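Ticket 2099: Dull film on kitchen counter, Gustberg unit 181
Opened by: Liviu Stoica
Assigned to: Andor Szekeres
Priority: 4
Status: Closed

Reported Tuesday, 8:40 a.m.
Tenant says the off-white counter looks cloudy after every cleaning. Streaks show up when the light comes in low. She is using the Skudance spray we leave in the units and wiping with paper towels. No stains, no burns, no chips. She asks if the top needs to be replaced.

Andor, 10:15 a.m.
Do not order a top yet. This sounds like cleaner building up on the surface. Please ask how much spray she uses and whether she rinses.

Liviu, 11:05 a.m.
She sprays the whole counter until it is covered and does not rinse. Once a day, sometimes twice.

Andor, 1:30 p.m.
That would do it. Steps for the visit:
Clear the section you are working on.
Wash with warm water and a drop of Direl dish soap.
Wipe again with plain water and a clean cloth.
Fold the cloth and go over the counter with your palm flat on it. Fingertips alone leave lines.
Run your bare hand over the surface. If it drags, repeat the rinse.
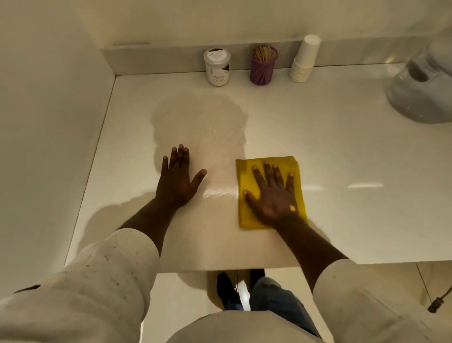 Folded yellow cloth under the right hand, left hand flat on the bare counter.

Liviu, 3:50 p.m.
Did the section by the sink first. It still dragged after one rinse and felt smooth after 2. Did the rest the same way. The streaks are gone when I look along it from the window side. There is a small dull spot near the kettle that did not change. Tenant is fine with it.

Andor, 4:20 p.m.
Leave the spot alone, no scouring pads. I will ask Kocsis to stop stocking the spray in units with this top. Give her two spare cloths and tell her to wash them without fabric softener.

Liviu, 4:35 p.m.
Cloths left with tenant. Closing.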